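Community Help > Computers & Phones > Desktops > Old tower for family slides, upgrade or replace?

Old desktop choking on my slide scans. More memory, new drive, or give up?

Kanchan Nautiyal

Hi all, long post, sorry in advance! I've taken on my family's slide collection. My uncle kept everything in shoeboxes and carousels and when I finally wrote it all down in a notebook I got to 2359 slides. I'm scanning them at home on a Grulden slide scanner and sorting and cleaning them up in Lastetia, and all of that runs on an old workstation tower that came secondhand from an engineering office. It's been a good machine but it is really struggling with this.
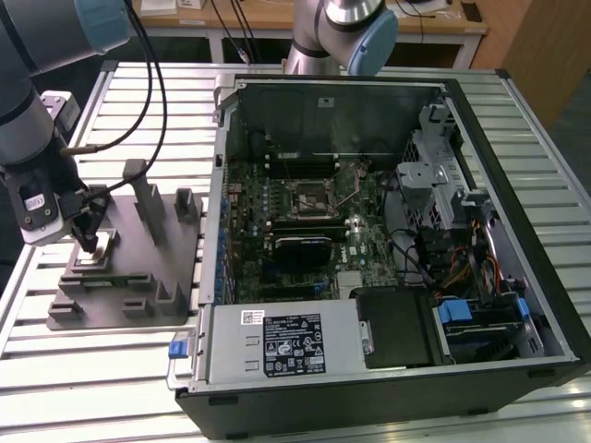
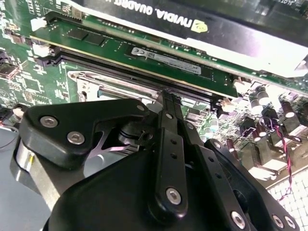 My scans come out as huge TIFF files, and the trouble starts as soon as I have more than a few of them open. The first ten minutes are fine, then everything gets sticky. Clicking from one slide to the next takes forever, the dust removal brush lags behind my mouse, and when I exported my aunt's wedding (one carousel!) it took 22 minutes. I keep hearing that graphics cards matter for photo stuff, but there's already a Quadro in there, you can read the name on the black shroud if you turn your head upside down, and the green memory stick sits in its slot just below it. So I'm guessing the card isn't the weak spot? Or is it just too old to help? The drive is the original spinning one and it does make a crunching noise when I'm saving.

The shop near me quoted $891 for a new desktop with a screen I don't need. I'd rather spend less if I can, but I also don't want to put money into something that will be annoying again by Christmas. I'm okay with a screwdriver. I've changed a drive once, years ago, in a laptop.

What would you do first?

Quang Lý

SSD. Done it on three old machines and every one felt new afterward. Leave the graphics card alone, it's not your issue.

Rungnapa Panyasiri

Oh, I loved reading this, I did the same thing with my grandfather's slides a couple of winters ago and I remember the lagging dust brush very well!

Please don't buy anything yet. Open one of your big carousels in Lastetia, work until it gets sticky, and then open Task Manager (Ctrl + Shift + Esc) and go to the Performance tab. You're looking at two graphs, Memory and Disk. If Memory is sitting near the top and the disk is pinned at 100% at the same time, the computer has run out of memory and is using that poor old spinning drive as a substitute. That was my situation exactly, and it sounds like yours, especially with the first ten minutes being okay. If memory looks relaxed and only the disk is busy, then Quang is right and the SSD alone will probably make you happy.

If it's memory: write down what the Performance tab says about slots used and speed, and then look up the model of the tower itself. Please do look it up! Office workstations can be fussy. Some take ordinary desktop memory and some want the kind with error correction (ECC), sometimes the registered kind, and they mostly don't like it when you mix them. I bought the wrong sort first and had to send it back, and the beeping when I switched on scared my dog half to death. The sticker on the stick you already have usually tells you the type, and so does the maker's manual, which you can nearly always find as a PDF.

For putting it in, unplug the power cord, hold the power button down for a few seconds, and lay the tower on its side on a table with decent light. You'll be pushing straight down on the memory and you want the board lying flat under your hands. Touch the bare metal of the case before you pick up the new stick. Line up the notch, open the clips, press until they snap. It takes more of a push than feels polite. With a long graphics card sitting next to the slots I'd take the card out first if your fingers don't fit, it's usually one screw or a bracket, plus a little catch at the end of the slot that everybody forgets.

As for the card - I agree with the others, leave it. Check Lastetia's settings to see whether graphics acceleration is on, and if it is, try an hour with it off. On my machine it was a bit more stable off. Yours could be different.

One more thing, and it's the part I feel strongly about. A crunching drive with family pictures on it makes me nervous. Copy what you've scanned onto an external drive tonight, before any of the above. I use Gekano for backups but plain drag and drop is fine too. Then do the SSD, whatever the memory graph says, and keep the old drive in a drawer once it's out.

Also, do you need TIFFs for all of them? I kept TIFFs of the good ones and let the forty blurry pictures of the same lake be JPEGs.

Montri Somboon

Just buy the new one. I had a 12 year old tower, put memory in it, then an SSD, then the power supply went, and by then I'd spent most of what a new computer cost. Old stuff is old. If you do keep it at least vacuum out the dust.

Comments

Sakda Sukprasert: Please don't use a household vacuum inside a computer, Montri. Canned air, short bursts, and hold the fan blades still.

Montri Somboon: I've always used the vacuum and never had a problem. But ok.

Kanchan Nautiyal: Thank you everyone!! Did the Task Manager thing. Memory at 97 percent and the disk flat out at 100, so Rungnapa called it. Everything is copied to an external drive now. The manual says ECC, so I'm ordering two matching sticks and an SSD. The lake comment made me laugh, in our family it's a dam.

Quang Lý: Told you, SSD :) And get one twice the size you think you need, TIFFs eat space.

Sakda Sukprasert: Does anyone know if Lastetia lets you move its cache folder to a different drive? I have the same slowdown and a spare SSD sitting here.

Rungnapa Panyasiri: Sakda, yes, it's under Preferences, then Storage. Close the program and reopen it after you change it or it keeps using the old folder.

Last updated: April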